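Setting the Table: A Student Project on Where Food Sits and Why It Matters
Final report, second-year group project in Everyday Design
Esperanza Haddad, Kagiso Shabalala and Fereshteh Fallahi
26 September 2020

1. How the project started

Our project began with a disagreement over a fruit bowl. Kagiso had been staying with his aunt over the summer and noticed that the bananas in her kitchen always went first, and that the apples underneath them stayed put until somebody made a crumble. Esperanza thought this was simply because people like bananas more (she does, very much), and Fereshteh thought it was down to the bowl. We argued about it through most of a lunch break, and by the end of it we had more or less written our proposal without meaning to!

The question we handed in to our tutor, Dolores Ostrowski, was this: does the way food is laid out on a table change what people reach for, and how soon? She liked it, but she warned us that we would need to be strict with ourselves about the table, as a cluttered one would give us a muddle. We took that to heart, perhaps a bit too much, as you will read further on.

2. The table and the things on it

We wanted everyday objects that anyone would know at a glance. After a good deal of swapping about we settled on fruit and vegetables with strong, plain colours, one plate, and one metal cup. The white tabletop was a lucky choice. We had first tried a patterned oilcloth that Esperanza brought from home, and it was lovely and cheerful, but the eye went straight to the pattern and the food got lost in it.

The plate came from the Broswood range and is a soft pale green with a raised rim. We chose it for being quiet. The metal cup was a late addition and turned out to be our favourite thing of all, as it holds an apple almost like an egg in an egg cup, with the top of the fruit showing over the rim. Fereshteh had the idea that a piece of food given its own little stand would look more important than the same piece lying flat, and we built the first layout to try this out.

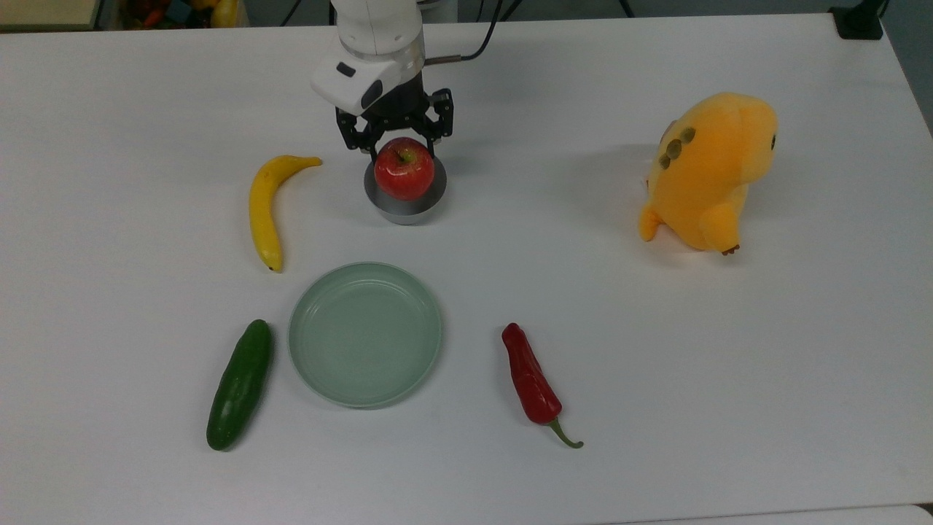 Figure 1. Layout A: the apple raised in the metal cup, with the banana and cucumber lying flat and the plate left empty.

In Layout A the plate stays empty on purpose. Ansel Whitfield, who was in charge of the other group sharing our table time and was very patient with us, asked why we bothered having a plate if we never put anything on it. It was a fair question and we talked about it for ages. Our feeling was that an empty plate is a sort of invitation. It tells a person that something is about to be served, and that they might be the one to serve it.

3. What we asked people to do

We sent out a short questionnaire, made with a survey tool called Sorkon, to 500 students and staff. Each person was shown one layout and asked which item they would pick up first, which they would pick up last, and whether anything on the table seemed to be in the wrong place. There was also a box for comments. We nearly left the comment box out to save time and we are so glad we didn't, as it gave us the best material in the whole report.

We ended up with 1,398 separate comments, many people having left several, and we read every one of them between us. Kagiso sorted them into heaps by hand on his bedroom floor before we admitted that a spreadsheet would be kinder to his knees.

4. Bringing forward something that isn't food

Halfway through, Dolores asked us what would happen if the one thing on the table that plainly didn't belong there were moved to the front. We had been so careful about keeping everything tidy that this felt almost naughty, but of course real tables are never tidy. At home there are keys and letters and somebody's homework in among the supper things. So for Layout B we took the plush toy from the side of Layout A, a yellow-orange one with a round head and a small frowning mouth, and stood it up on its two legs well in front of the food. The apple came out of its cup and went straight on the table, and the red chilli pepper stayed in the group.

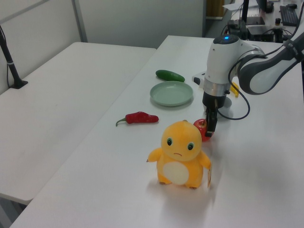 The comments changed completely once the toy was in front. People who had written things like "apple, then banana" for Layout A now wrote whole sentences, and quite a few wrote little stories. Over 72 of them gave the toy a name or a mood. One said it was guarding the vegetables. Another felt sorry for it and wanted it to have the plate. Fereshteh read these out to us in different voices and we got very little else done that afternoon.

From a design point of view the useful part was how often the food was forgotten. Several people answered the question about what they would pick up last with a complaint that they hadn't noticed the cucumber. We had thought of the cucumber as hard to miss, being so dark against the white, but it was lying further back, and a face seems to pull people in before anything else does.

5. What we think we learned

The cup did make a difference, we believe. In the comments on Layout A the apple was talked about as "the main one" or "the special one", and nobody used words like those about it in Layout B. We can't say for sure that the cup was the cause, as we changed several things at once between the two layouts. Dolores pointed this out kindly but firmly, and if we did the project again we would change one thing at a time and leave everything else exactly where it was.

We would also mark the positions of the objects lightly in pencil on a sheet of paper. We relied on memory for this, and our three memories did not agree.

6. Next steps

In October we hope to repeat the work with a third layout, using the same plate and the same cup but with the cup holding the banana, if we can find a way of making it stay up. Kagiso would like to try it in a real kitchen, and his aunt has already offered hers. Esperanza is going to bring the oilcloth back for one round, to see whether it was really as bad as we remember.

Our thanks go to Dolores Ostrowski for her advice and to Ansel Whitfield for giving up so much of his table time. The full set of comments can be had from any of the three of us.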